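夹爪与控制器对比测试进展报告
项目:Ponville 双臂平台末端选型
报告日期:2021年4月5日

一、本期工作
本期在仿真环境中完成 Nukivier 平行夹爪与 Fikik 宽型夹爪的首轮对比,两者分别装于双臂末端,共用同一套关节控制器。累计执行抓取2,743次,其中有效记录725次用于评分,其余为参数标定和碰撞检查,不计入结果。

二、初步结果
平行夹爪在小尺寸工件上的定位重复性较好,指尖开度指令与反馈一致。宽型夹爪对板状工件的容差较大,但腕部转动惯量偏高,手臂抬至高位后末端残余振动衰减较慢。将速度环增益下调两档后振动有所改善,单次动作时间相应延长。

三、存在问题
1. 头部相机随颈部关节倾斜时,图像坐标到基座坐标的换算存在滞后,双臂同时运动时尤为明显。
2. Valcárcel 控制器在双臂同步模式下出现五次通信超时,日志已导出,原因待查。
3. 仿真中的指面摩擦系数取自供应商资料,尚未用实物标定。

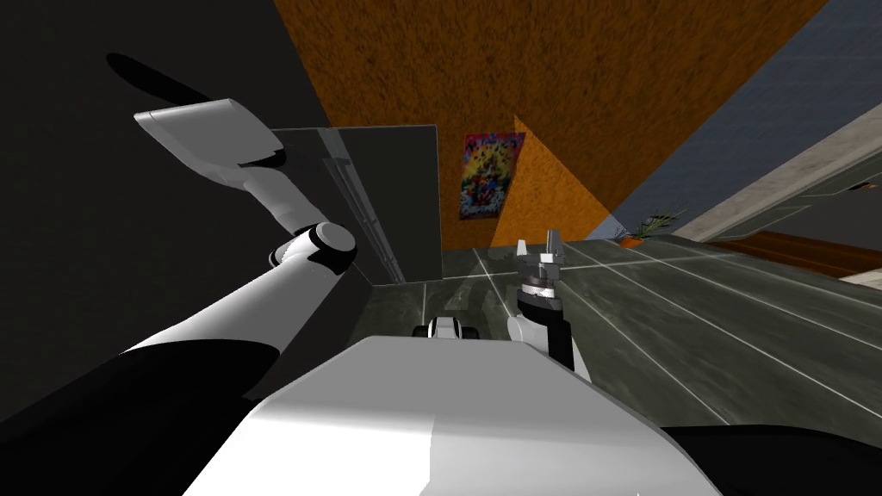

四、下一步安排
5月完成相机时间戳对齐,并复测同步模式。宽型夹爪拟更换轻量腕部模型后重新评分,评分口径不变。实物夹爪到货前不安排台架试验。预算执行与计划一致,本期无追加申请。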